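The Sorting Room at Flernska

The Flernska Household Reuse Center receives donated goods from homes, offices and small workshops throughout the district. Everything that arrives passes through the sorting room before it is cleaned, priced or sent elsewhere. This gallery page was prepared for residents who plan to donate and for school groups who will visit during July. It follows goods from the receiving door to the shelves, with a short note on each stage.

The sorting room occupies the former loading hall on the ground floor. It was reopened on Jun 27, 2021, after new lighting and flooring were installed. The work was planned by Teresa Śliwiński, who oversees the reuse program, and the shelving was supplied and fitted by Pasichnyk.

Receiving

Donations are accepted at the side entrance on Skiter Street. Each household may bring up to 30 items per visit. Larger donations are received by appointment, and donors are asked to call ahead so that space can be set aside. Boxes and bags should be light enough for one person to lift. Staff will provide a receipt on request.

Items are not inspected in front of the donor. They are logged by visit and moved indoors, where they wait for the next sorting period. Fragile goods should be wrapped and clearly marked. Newspaper is acceptable for this purpose, and clean wrapping is kept and used again in the shop.

First Sort

The first sort separates goods by size and general condition. Furniture and large appliances go directly to the workshop on the opposite side of the hall. Books and textiles are handled at their own tables. What remains is known in the center as mixed small goods, and it makes up the greater part of most deliveries.

Mixed small goods are the most demanding category. A single delivery may include kitchenware, pipe fittings, packaging, toys, stationery and parts of things whose other half has been lost. Objects of very different shapes lie against and beneath one another, and smooth or rounded pieces tend to settle under longer ones. For this reason the goods are spread in open bins with low contents, so that each piece can be reached without disturbing the rest.
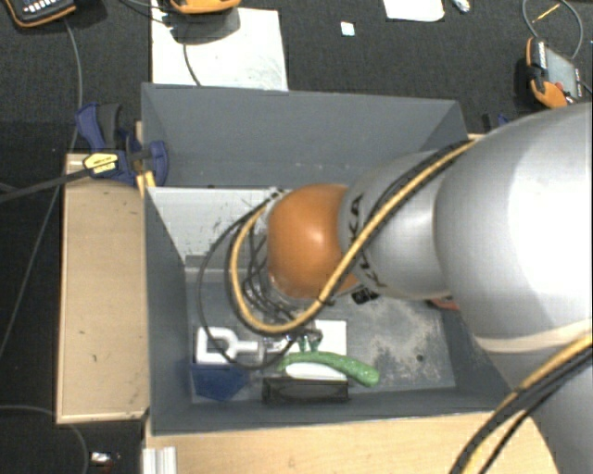

Loose sheets of card and paper are taken out early, as they easily hide smaller articles. Pieces that belong together are placed in a shared tray and kept for 2 weeks in case the missing part is found in another box from the same visit.

Second Sort and Shelving

At the second sort, goods are assigned to one of the shop departments or to recycling. Parviz Kermani, head of the shop floor, reviews the assignments each morning and sets aside anything that requires repair. The shelves in the sorting room hold 116 labeled trays, arranged by department and then by size. Labels are printed in large type and fixed at the front edge.

Goods are usually moved to the shop within a few days. Articles that are sound but unsuited to sale are offered to the Tritov craft workshops, which use them in evening classes for adults and children. Some 200 trays of material were passed to the workshops in the past year.

Before You Donate

Please empty all containers and remove batteries. Paint, solvents, medicines and sharp tools cannot be accepted at the side entrance. Sets should be tied or taped together where possible. Clean goods reach the shelves sooner, and a quick wash at home is much appreciated.

Group visits to the sorting room can be arranged through the program office. Visitors remain on the marked walkway and are asked to wear closed shoes.

Contact: Program Office, Flernska Household Reuse Center, Skiter Street entrance | © Flernska Household Reuse Center. All rights reserved. | Back to top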